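Clearing the desk, again
Tips for people who own a desk and can't see it

A tablecloth on a desk sounds like something an aunt would do, but a woven one with a loud pattern hides pen marks and keeps the lamp from sliding. Shake it out of the window once a week. In December, settle for the hallway.

Books go upright at one end, tallest to the wall, and the workbooks you use every day stand in front. Pens get 2 pots. A third pot is how you end up with 341 pens – none of which write.
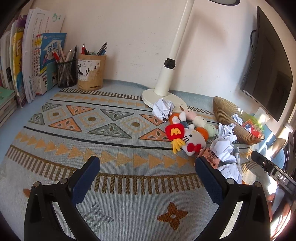

Test the lot on an old envelope and be ruthless. Anything that needs scribbling to wake it up goes.

Then the middle. Do paper first: flatten each ball before you bin it, as the phone number you want is always in one of them. Soft toys come next, and they don't need a committee hearing. Put them in a box or a bowl, give yourself 10 minutes, and don't start arranging them by mood.
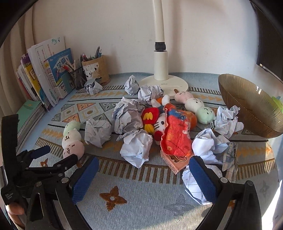 Hsiao wrote in to say that flattening is a waste of an evening, and that anything screwed up was screwed up for a reason. Fair enough, but I've found 4 train tickets that way – one of them still valid.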